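29 September 2022
Reception corner, setting up the round table

Really pleased with this one! The light oak top has such nice long streaks in the grain, and I'd forgotten about the darker rim until I got the old desk mat off it. Two passes with the Drindari oil soap, then a dry cloth, always along the grain.

Magdolna wants the phone reachable from both sides, so it goes toward the far center with its coiled cord in front. The flower pots stay at the far edge. I love the red, pink and yellow bunch, it wakes up the whole corner. The paler ones are artificial, so no watering there (Horácio, please note!).

Tried the phone in a few spots before lunch.

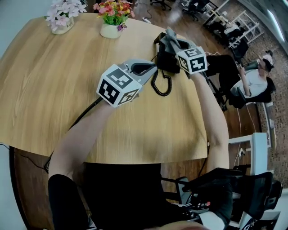 Still to do
Get the power strip up off the floor, Renateo clips should do it.
Shorter cord for the phone? The coil takes up a lot of tabletop.
Felt pads under the chairs, 10 in the drawer.
Ask Magdolna if she wants a notepad by the phone.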